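# Sorting bins for a play corner: lids or no lids?

**mudroom_61**

We're redoing the play corner at the Pemudcombe library branch and I have to order bins by the end of the month. Ages are two to five mostly. Right now everything goes in one big canvas tub and the kids dump the whole tub to get at one thing.

What I want is a low table with a few plastic bins on it and the soft food toys (plush fruit, a few vegetables) that they can sort and put away themselves. Budget is $100 for everything except the table, which we have.

Questions:

- Lids or open?
- All the same size, or mixed?
- Colored or clear?

**Barrios**

Open. Lids get sat on and then they crack along the corner. We threw out a whole set in August.

Same size if you want them to stack. If they're staying on the table it doesn't matter.

**tallgrass**

Clear, all of them. Little kids need to see what's inside. I ran a room with 23 kids and the opaque bins were where things went to get lost. Puzzle pieces, socks, half a cracker.

**Ottilie Prantl**

I'd go with see-through colors. You still see what's inside, and you can say "strawberries go in the red one" and a two-year-old will get it. With all clear bins you need labels, and labels peel.

Mixed sizes are fine too. We have a big one, a smaller one and a flat one. The flat one gets used the most. They can reach the bottom without tipping it.

**tallgrass**

The color thing teaches them that lemons belong in yellow, and then you get an argument when there's a green lemon or whatever. I've had that argument. I would keep the bins neutral and let them decide how to sort. Some of mine sorted by which ones had leaves.

**Ottilie Prantl**

They can still do that with colored bins. Mine put every fruit in the red bin for a week and it was fine.

**mudroom_61**

Thanks. How deep is too deep? The ones in the Stilbridge catalog come in three heights and the middle one is the cheapest.

**Barrios**

If a kid standing at the table can't touch the bottom with a bent elbow, too deep. Take a tape measure and a kid.

Also get a rim that rolls over. The cheap ones have a sharp edge where the mold came apart. You can sand it but it takes a while.

**quillpen**

What's going under them? Bins on a bare tabletop slide and then they end up on the floor. We put a mat down, cut to fit, and it helped a lot. Plain color. The one with roads printed on it was a mistake, all they wanted to do was drive on it.

**mudroom_61**

Hadn't thought of a mat. Any particular thickness?

**quillpen**

Thin enough to wipe down and roll up. Ours is from Brostau, sold off the roll. Tape the corners on the underside.

**tallgrass**

On the toys, check the stems and leaves. On plush fruit that's the first part to come off. Pull on each one before you put it out. And don't buy a big mixed sack. We had a grant one year and somebody ordered 400 pieces. It took longer to clean up than to play.

**Barrios**

Agree with that. A couple of each kind is plenty. Put the rest in a closet and swap.

**mudroom_61**

OK, so where I am now: three open bins, not matching, a plain mat, and a small number of fruit to start. I'm leaning toward one clear and two tinted so both sides can be annoyed with me. Fruit lined up along the back edge at the start of the day, bins in front where they can reach.

Still not sure about washing. The tag on ours says surface clean only.

**quillpen**

Ours go in a pillowcase, cold, gentle. Air dry, it takes a full day. The tag says the same thing and they've held up. I wouldn't do it with anything that has a rattle inside.

**Ottilie Prantl**

Same, pillowcase. Knot it well.

For the layout, red bin on the left, yellow-orange on the right, clear one farther back, lemons, strawberries and an orange along the back of a green mat: 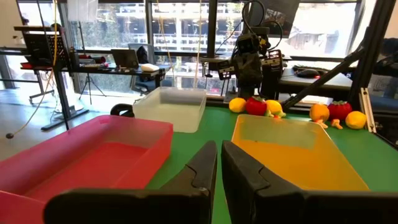
**tallgrass**

I'd still swap the tinted ones for clear, but the low tray is a good idea and I might get one for the play dough tools. Post what you end up ordering.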